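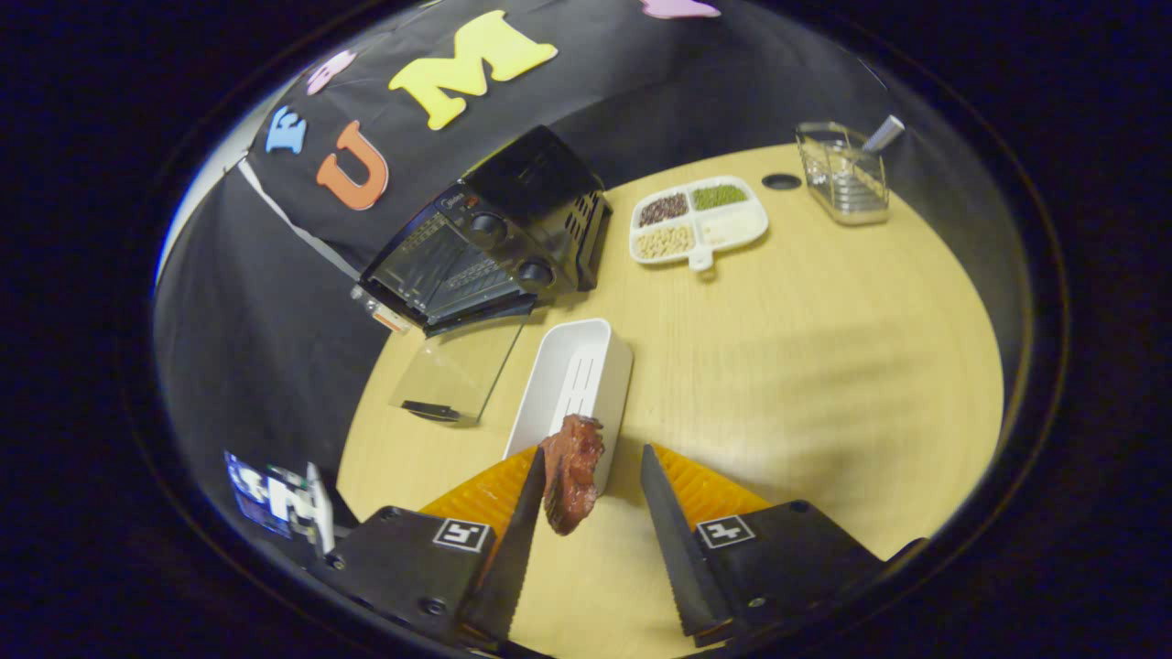
Cooked meat in the fingers, toaster oven at the back left, four kinds of dry goods in the tray.

Let's talk about food rules. I've been putting this one off for two newsletters because every time I sit down to write it I get hungry, and also because the last version of our house rules was a single page that said "be sensible near the sink." We've outgrown that page.

So here's where things stand. Since we moved into the Gevstead building in September, food has gone from an occasional treat to something like half of what we record with the hand-held grippers. Beans, rice, bread, soup (never again), and now meat with a sticky glaze on it, which I love as a task and dread as a cleaning job. Natalie Lightfoot and I spent most of a month going through what other groups do, what the people at Kettani who make our finger pads would put in writing, and what we'd been doing ourselves without ever agreeing on it. Some of that last part was a little embarrassing. I'll get to it.

The big change first. From now on there are 2 sets of fingers for every hand-held gripper, a food set and an everything-else set, and they don't swap. Food sets live in the lidded bin by the sink. If a finger has touched raw or cooked meat, it stays a food finger for the rest of its life, even if you scrubbed it like you were prepping for surgery. I know this sounds fussy! But look at the shape of the things. A serrated edge is wonderful for holding on to something slippery, and every one of those little teeth is a place for glaze to hide. The ridged pads are worse. You can wipe down the ridges and feel very pleased with yourself and then run a cotton swab along a groove and feel much less pleased.

Which brings me to the embarrassing part. Natalie did exactly that, with a swab, on a gripper that had been signed off as clean and was about to go fold towels. I won't say who signed it off. (It was me.)

Cleaning goes like this now. Pads come off first and go in warm soapy water by themselves. Blades get brushed along the teeth, both sides, with the small stiff brush and not the dish sponge. The housings never go under the tap. Wipe them with a damp cloth, go around the screw heads with a swab, and be gentle over the square markers – a scratched or greasy marker can spoil a whole afternoon of recordings, and you won't find out until somebody tries to process them. If a marker has a smear on it, stop and wipe it before the next take. Don't wait for the end of the session.

Now the food itself. Once anything has been gripped, it's not lunch. I don't care how good it smells. Anything that's been handled by a gripper goes in the compost or the trash, and nothing from a recording table goes back in the kitchen fridge. We have our own fridge with a big ugly sign on it. Cooked meat gets 2 hours out of the fridge, total, and that clock includes the time you spend fiddling with the lighting. Write the time it came out on a bit of masking tape and stick it to the table. Natalie wanted a timer with an alarm and I talked her down to tape, so please make me look good and use the tape.

Dry goods are easier, but they aren't free of rules. Beans and rice can be reused for recordings as long as they haven't shared a table with uncovered meat. If they have, they're done. I realize that most of our favorite layouts put everything out together, meat and grains and dishes all in reach, and I'm not asking you to stop, because those layouts are useful and real kitchen tables look that way too. Just portion out small amounts and plan on tossing them. Soybeans are cheap. Allergens go on the whiteboard before the session starts, and that means soy, nuts, wheat, shellfish and whatever was in the marinade. Read the bottle.

Toaster ovens and other things that heat up: unplugged unless heating is part of the task, and if it is, a second person has to be in the room. Hands and grippers both stay out of a hot oven. Our pads aren't rated for it, and the smell of a scorched one will stay in your sweater for days.

A word on keeping records, since Himier asked us about it when they visited. Each food session gets one line in the log: what was out, which finger set, when the meat came out, who cleaned. That's it. We've got around 900 sessions in the log already and the older ones say things like "chicken, fine." I'd like us to do a bit better than "chicken, fine." If we want to share this material more widely in 2028, which is the plan we've been kicking around with Brestar, people will ask how it was handled, and I'd rather point at a boring log than try to remember.

What I haven't settled is gloves. I lean toward wearing them for loading and clearing the table and taking them off for the gripper itself, because I get clumsy on the trigger with gloves on. Natalie thinks we should wear them all the way through and change them between foods. We've gone back and forth on it over a lot of coffee. If you do this kind of work and have a strong feeling either way, write to me – I'll put the replies in the next issue.

The new rules are taped up over the sink, and there are spare copies in the drawer with the swabs. Please read them before your next food session, and if the small brush goes missing again, check the paint shelf first.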